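Open day at the Girdale water tower

The Girdale water tower opens to the public for one afternoon in March, and I have now given it two of those afternoons, so you can judge my social life for yourself. Parking is in the field behind the Duvus bakery. The field was mostly puddle.

Visitors wait their turn downstairs and go up in groups of 23. I got the late group and a sticker.

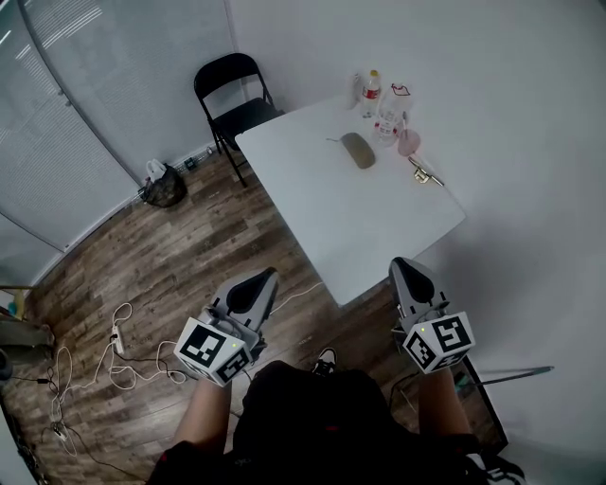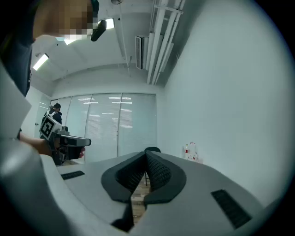
The climb

Leandro Garrido led us up. He has worked for the water district long enough to call the tank "she," and he stopped on every landing to tell us something about rivets. I can now say with confidence that there are a lot of them. The stairs are iron, narrow and open underneath, so you get a fine view of the person below deciding whether to go back.

A woman ahead of me, Siu-ming Su, asked when the tank was last drained. Leandro said that was a sore subject and moved on to the ladder.

The tank

You look into it through a hatch the size of a card table. It's dark, it smells like a wet basement, and if you say "hello" it says it back for an embarrassingly long time. Everybody said hello. One man sang. The tank went out of use when Plalham built its pumping station, and the two towns are still not what I'd call close.

The view from the walkway takes in the rail yard, the high school and, on a clear day, the hills past Ho. We did not have a clear day. We had the rail yard.

The talk

Back on the ground, Wing-yan Yeh gave a short talk on the paint job. The last coat took 2,225 gallons, and the color is officially "Prairie Mist." It's beige. Someone asked who chose it and she looked at her notes for a while.

Getting there and eating

Doors open at noon and the last climb is at 3:30. Wear shoes with a grip, leave the big bag in the car, and bring cash for the pie table, where Aníbal Cárdenas was selling a rhubarb one that I'd climb the thing again for. The coffee is free — and priced about right.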